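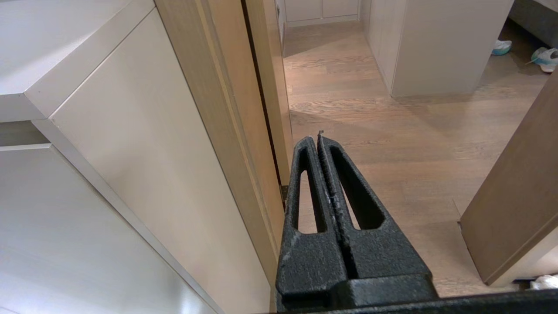

Many engineering programs make students choose their major at the end of the first year, and I think this is too early. When I started at Mollonham, I had to put my choice into a form in March, after one course in chemistry, two in math and a drawing class. I picked mechanical because I liked the name of it. What did I know about the work? A part like these black fingers, each with a long slot through it and closed tightly against the other, can teach a beginner more about the field than a brochure. You look at it and ask why the slots have this shape, and then you want to draw a better one. My first year had no such moment.

People who defend the early choice say that the later courses need a long chain of preparation. This is true for some courses, but the chain is shorter than they believe. At Sekton, the students choose in the fourth semester, and only seven credits must be moved. Almost 80 of the 485 students in my year changed their major anyway, and each of them lost a semester or more – a high price for a form filled in too soon.

I would ask for one shared year more, with 60 hours in a real workshop. The department can keep its application and its deadline. It only has to move the date.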